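Kimstead College
Department of Consumer and Family Studies
Introduction to Food Packaging and Labeling
Unit 4 Notes: The Front Panel

Instructor: Cledwyn Howells
Revised 11 December 2021

Students should read Chapter 6 of the course reader before the session and bring one empty food carton from home. The carton will be needed for the written exercise at the end of this unit.

1. Scope of the unit

Unit 3 dealt with the structure of the folding carton: board, closures and inner bags. The present unit turns to the printed surface, and in particular to the panel that faces the shopper on the shelf. In the United States this is known as the principal display panel. The side and back panels are covered in Unit 5, together with ingredient order and the nutrition facts table.

2. Required and voluntary statements

Two statements must appear on the front panel of most packaged foods. The first is the statement of identity, meaning the common name of the food. A brand name alone does not satisfy this requirement if it fails to tell the buyer what kind of food is inside. The second is the net quantity of contents, which is normally placed in the lower part of the panel, in lines parallel to the base on which the package is designed to rest.

Everything else on the front panel should be treated, for the purposes of this course, as voluntary unless the reader says otherwise. Voluntary matter includes logos, pictures of the food, serving suggestions, calorie badges and the marks of certifying bodies. Voluntary matter may still be regulated. A calorie figure, for instance, must agree with the nutrition facts table, and a picture may not mislead the buyer as to the contents.
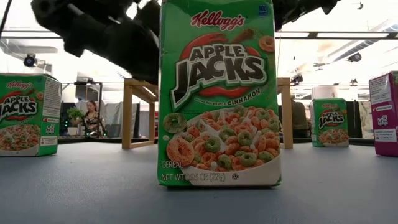 3. Order of reading

Shoppers do not read a panel from top to bottom. In most cases the largest lettering is seen first, followed by the picture of the food, and small type is read only when the package is already in the hand. Designers therefore speak of a hierarchy of elements. Pugh, whose article is reprinted in the reader, divides the hierarchy into three levels: recognition, appeal and information. Her terms will be used in the examination.

Recognition depends mainly on color and on the shape of the brand name. Appeal depends on the illustration. Information is carried by the smaller text, and it is at this level that most student designs are weak. Type that looks generous on a screen may be hard to read once printed, especially where it runs over a photograph.

4. Small packages

Reducing a package does not mean reducing every element in proportion. The minimum type size for the net quantity is tied to the area of the principal display panel, and no designer may go below it. As the panel shrinks, the required text takes up a larger share of the space, and voluntary matter has to be simplified or removed.

The class will work through the Brollis case in the reader. Brollis, a maker of oat biscuits, sold a family carton of 300 grams and later introduced a single-serving carton of 50 grams. The first version of the small carton kept all of the artwork from the larger one. Store staff reported that customers could not tell the plain and ginger varieties apart. The revised carton dropped the farm scene and gave each variety its own background color. Note that the net weight statement was not altered between the two versions.

5. Key terms

Principal display panel: the part of the label most likely to be seen at the time of purchase.
Statement of identity: the common name of the food.
Net quantity: the amount of food in the package, excluding the packaging itself.
Vignette: the main illustration of the product.
Facing: one package width of shelf space.

6. Written exercise

Measure the front panel of your carton and calculate its area. List the required statements and the voluntary matter separately. Then write up to 140 words on the changes you would make if the panel were reduced to half its present area. Sketches are welcome but will not be graded.

Work is to be handed to the teaching assistant, Peter Tichý, at the start of the next session. Late work is accepted only with a signed form from the department office. The reader is available at the library desk under course number 59.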